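Wulgate puts a price on its smart payments forecast, and leaves out the workings

Research firm Wulgate has published its latest market report on identity and payment hardware, a 218-page document covering point-of-sale terminals, smart cards and the back-office machines that support them. It costs 2,901 euros for a single user.

The headline claim is that small retailers will replace their payment equipment far sooner than they have in the past. Wulgate bases this on a survey of 400 shop owners carried out in May. The summary does not say how those owners were chosen, or which countries they trade in.

"It's a bold forecast and I'd like to see what sits under it," said Wenche Strömberg, a payments consultant at Sjöberg. "Asking a shopkeeper whether they plan to upgrade is one thing. Asking them to sign the order is another."

Lead author Joscha Buschmann defended the work, saying the full method is set out in an appendix for paying readers. He added that terminal maker Grundano and software supplier Nulix had both been interviewed. Both also sell the equipment the report expects shops to buy – a point the press release passes over.

An earlier edition made much the same prediction 2 years ago. Wulgate has not said how that one turned out, and the new summary makes no mention of it.
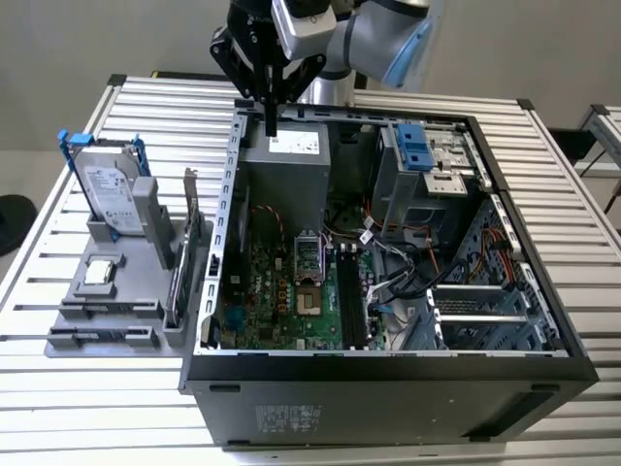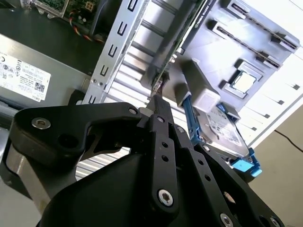
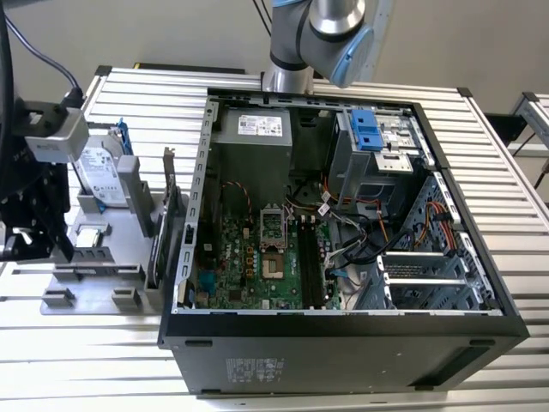 The weakest chapter may be the one on back-office computers, which Wulgate expects to be swapped out along with the terminals. Frøydis Kristiansen, who runs a group of independent grocers, doubts it. Her members keep a machine for as long as it will start. A desktop tower like the one lying open on its side with the cover off can be given new parts one at a time, she said, and the report treats every ageing computer as a lost cause.

Wulgate plans an online briefing for subscribers at 2 p.m., with questions to be sent in beforehand.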